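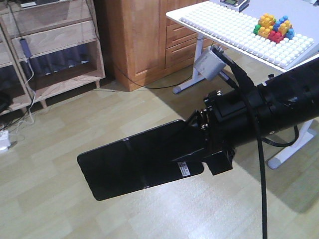

*Bright building blocks on a white baseplate at the Teltside makers' room.*

Teltside's makers' room opened its play and craft corner in February, and it already feels like a great place to spend an hour! The Kekard neighborhood fund put in $3000, and $2866 of that went to desks, tables, toy blocks and fabric. 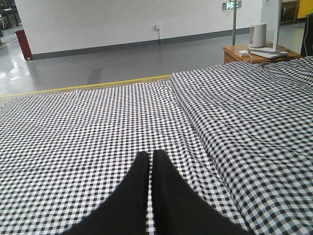 *Black-and-white gingham, one piece flat and the other bunched up beside it.*

The cloth came from Drellier, a fabric shop on Antunes Street, which sent over 51 yards of checks and plains. It'll be cut up for tablecloths, napkins and drawstring bags. 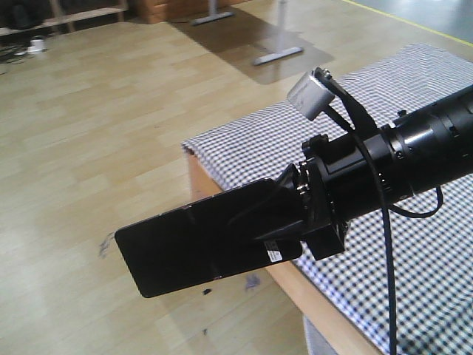

Sewing mornings start at 10, and kids are welcome to build while the grown-ups hem. Bring scissors if you have a good pair.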